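柔らかいもの(線・チューブ)の把持、手首カメラだけの学習でどこまでいけるか

1: 線材好き
前スレが落ちてしまったので立て直しました。配線、ゴムチューブ、紐といった「形の決まらない細長いもの」をグリッパでつかむ話なら何でもどうぞ。模倣学習でも古典的な画像処理でも歓迎です。
口火を切ると、Fandine の例の手法がやっと自分の手元でも再現できました!うれしくて昨日はほとんど寝てません。

2: mugicha_bot
おめでとうございます!Fandine って、手首のカメラ画像だけで端点を予測してから近づくやつでしたっけ。

3: 線材好き
>>2
そうです、そうです。全体を映す固定カメラは使わず、手首の小型カメラの画像だけを入力にして、線の「先っぽらしさ」のマップを毎フレーム出します。で、そのマップの山に向かって少しずつ寄っていく。最初から最後まで軌道を決め打ちしないので、途中で線がずれても追いかけ直せるんですよね。ここが本当に気持ちいい。
論文の第一著者は Signe Strand で、実装は Ismael Barros のものが読みやすいです。

4: 名無しの制御屋
再現できたと言うなら数字をください。条件も込みで。

5: 線材好き
>>4
はい、出します。
学習に使ったのは遠隔操作のデモ 1,062 本。評価は 300 試行で、失敗は 43 でした。成功の判定は「端から指の幅以内のところをつかんで、持ち上げて 10 秒落とさない」です。
失敗の内訳はまだ全部見終わっていませんが、線どうしが交差しているところを端だと勘違いするのが目立ちます。次が、端は合っているのに指が机に当たって止まるパターン。

6: 名無しの制御屋
失敗 43 なら悪くはない。ただ評価の配置が学習と同じ部屋、同じ机、同じ線なら、それは暗記の確認でしょう。

7: 線材好き
>>6
それは耳が痛いです。線は評価用に別のものを切り出しましたが、机と照明は同じです。別の机でやるのは次の宿題にします。

8: tanishi
交差を端と間違えるの、うちも同じです。赤い線ばかりだと特にひどい。色違いを混ぜたら少しましになりましたが、それだと問題を簡単にしているだけのような気もして、もやもやしています。

9: mugicha_bot
作業中の手首カメラの絵が見たいです!論文の図だときれいに並べた線しか載っていなくて、実際どのくらいごちゃごちゃなのか想像がつかない。

10: 線材好き
>>9
貼ります。 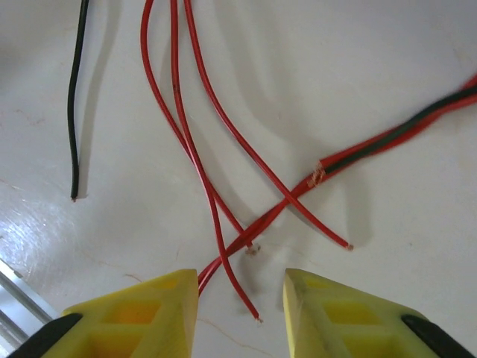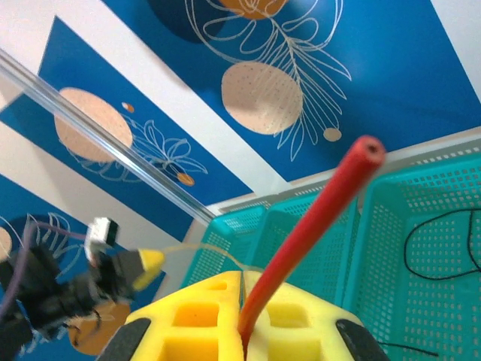

どちらも黄色い指が写り込むので、指の領域をマスクするかどうかが悩みどころです。

11: Ilaria Melis
マスクはしないほうに一票です。指が見えていると、ネットワークが指と対象の相対位置を勝手に覚えてくれます。以前マスクありとなしを比べたとき、なしのほうが最後の数センチの寄せがずっと滑らかでした。逆にマスクすると、つかむ直前に対象の根元側まで一緒に隠れてしまい、そこで迷って行ったり来たりします。

12: 名無しの制御屋
>>11
反対。指を見せると指の形に過学習する。指先を交換した途端に動かなくなって、デモを取り直す羽目になる。こっちは指先を消耗品として扱っているので、交換のたびに学習し直しでは話にならない。

13: Ilaria Melis
>>12
交換が多い現場ならその通りだと思います。うちは同じ指をずっと使っているので、そこは前提が違いますね。折衷案として、学習時だけ指の色と明るさをランダムに変えるのはどうでしょう。形は残るので相対位置は覚えられます。

14: 名無しの制御屋
>>13
色だけ振っても形の問題は残る。でも試す価値はある。マスクありよりは確かに安く済むし。

15: 線材好き
おお、色の揺らし、やってみます!データ拡張の設定を一行足すだけなので今夜回せます。
それと >>10 の一枚目みたいに赤い線が何本も交差していると、マップの山が複数立ちます。いまは単純に一番高い山を選んでいるんですが、フレームごとに一番が入れ替わって手先が震えることがあって。

16: tanishi
>>15
山の選択に履歴を入れるといいですよ。前フレームで選んだ山の近くに少し下駄を履かせる。うちはこれで震えがほぼ消えました。ただし履かせすぎると、間違った山にしがみついて離れなくなります(経験談)。

17: mugicha_bot
しがみつくの想像したらかわいい。

18: 線材好き
>>16
なるほど、単純だけど効きそう。係数はどう決めました?

19: tanishi
>>18
勘です。すみません。7月に一度だけまじめに探索したんですが、勘で決めた値とほとんど同じところに落ち着いて、それっきりです。

20: Cosimo_C
横から失礼。チューブと電線を同じモデルで扱えているのか気になります。電線は軽くて押すと逃げるし、ゴムは曲がったまま戻ろうとするので、つかんだ後の動きが全然違うはずです。端の検出は共有できても、その先は分けたほうがよくないですか?

21: 線材好き
>>20
鋭いです。いまは検出部分だけ共有して、つかんだ後の動作は対象別に小さいヘッドを付けています。全部共有も試したんですが、ゴムのほうで持ち上げの速度が速すぎて先端がびよんと跳ねるんです。電線のデモに引っ張られているんだと思います。

22: 名無しの制御屋
対象別ヘッドにするなら、最初にどちらか判定する段が要る。そこを間違えたときの振る舞いは?

23: 線材好き
>>22
判定は人間が指定してます……。自動判定はまだ手を付けていません。

24: 名無しの制御屋
それを先に書きなさい。失敗 43 の意味がだいぶ変わる。

25: Cosimo_C
まあまあ。把持だけの評価なら条件として書いておけば済む話で、手法の良さが消えるわけではないですよ。私は毎フレーム端を出し直すところが一番の肝だと思っていて、そこが別の環境で再現できたのは素直にすごいと思います。

26: 線材好き
>>24 >>25
ありがとうございます。条件の書き方はその通りなので、まとめには「対象種別は人が指定」と明記します。

27: mugicha_bot
Vindham のグループが触覚も足した版をやっているらしいんですが、読んだ方います?

28: Ilaria Melis
>>27
読みました。面白いですが、触覚が効くのはつかんだ後の滑り検知で、端を探す段階はカメラだけの版と変わらない結果でした。線材好きさんの失敗が交差の勘違い中心なら、触覚より先にデモの配置を見直すほうが早いと思います。交差が多い配置だけを狙って追加で取るとか。

29: tanishi
>>28
それ賛成。普通に取ると、操作する人は無意識にほぐれた線から先に取っちゃうんですよね。だから難しい配置のデモがいつまでも増えない。

30: 線材好き
>>29
うわ、まさに自分です。取りやすい線から取ってました。
次は交差している線を先に取る縛りでデモを足して、指の色揺らしあり・なしと組み合わせて比べます。別の机でも回します。結果が出たらまたここに書きますね!

31: 名無しの制御屋
試行ごとのログも出すように。平均だけ貼られても読まない。

32: 線材好き
>>31
了解です、CSV で置きます。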